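**Killon library to lend household goods from May**

KILLON, February 11, 2023 – The Killon public library will begin lending small household items in May, under a plan approved by the town board this week.

Cardholders will be able to borrow items such as sewing machines, card tables and slow cookers for up to 8 days at a time. There will be no charge, but late returns will cost 80 cents a day. The library expects to start with around 120 items, most of them donated by residents.

"People ask us for this kind of thing at the desk all the time," said Kiều Lưu, the head librarian. "A lot of them live in apartments and don't have a closet to keep it in."
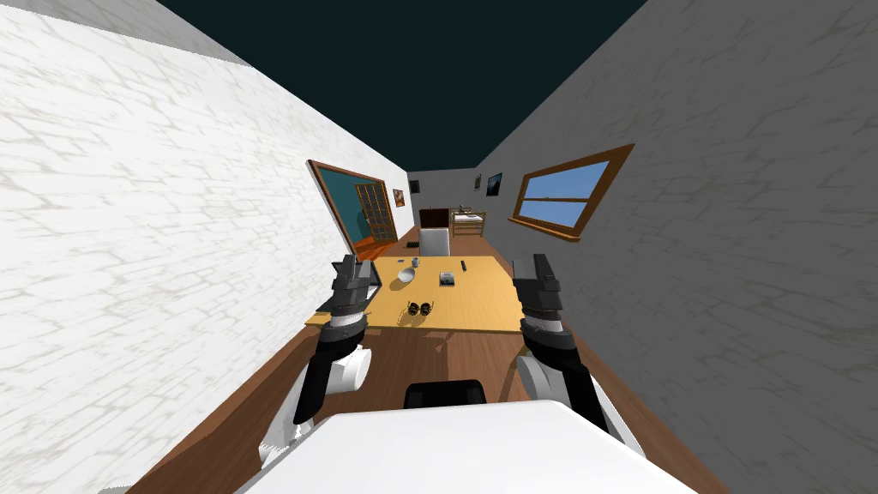

*Illustration: Tùng Ngô*

The collection will be kept on the ground floor of the Ritier Street branch, in the space used for back issues of newspapers until last year. Shelving is being supplied by Plestance, a local furniture firm, at a reduced price.

A survey sent out with water bills last fall drew 803 replies. Tools and kitchen equipment were the most requested items. The board turned down a request to include ladders, citing insurance costs.

Donations will be accepted at the Ritier Street branch until 4 p.m. on weekdays. Electrical items must have their original cord and will be checked before they are added to the catalog.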